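Been meaning to do a thread on what the robot has done to our jobs at the guesthouse, so get a brew. I do housekeeping at Clondstead, have done for years, 200 beds when it's all open. The robot started on bathrooms in June.
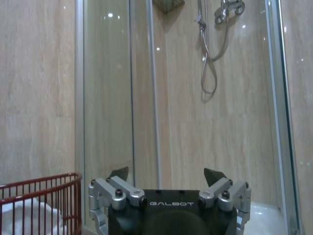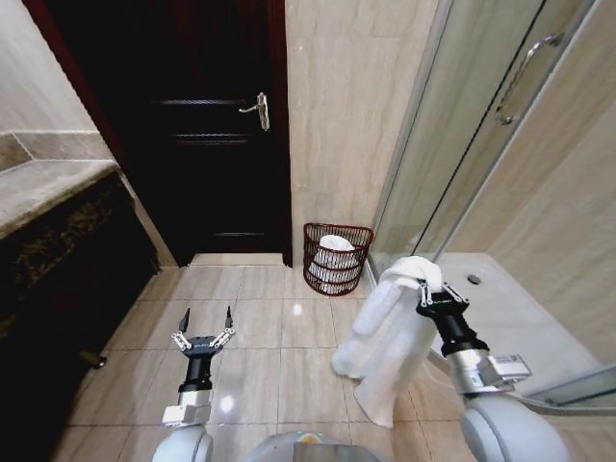 The biggest change is who does what in a morning. It used to be me and Rafia in a pair, one on beds, one on bathrooms, nattering through the wall the whole time. Now one of us does beds and the other minds the robot, and minding is a proper job! You're watching, you're logging, you're stepping in. I miss the nattering. I don't miss kneeling on those shiny beige tiles next to the shower tray though — my knees had views on that long before any robot turned up.

2/ Towels are its main thing at the moment. Getting one off the floor is easy for you or me. For the robot it's a whole job, and a room takes it far longer than it takes Rafia. Adeel (our manager) has us log every go, and I had 83 lines on my sheet by the end of last week.

3/ Hours. Everyone asks. Nobody's lost any so far, and Adeel has put in writing that they're safe till spring. After that? He says he doesn't know and I believe him, which isn't the same as being happy about it.

4/ What we did get was 60p an hour extra for whoever's minding. Sidra asked for it at the staff meeting, bless her. Took two goes.

5/ Chiến reckons I've started talking to it. I say "mind the door, love" to everyone, so that proves nothing.

6/ Off to do the top floor now, will answer questions on my break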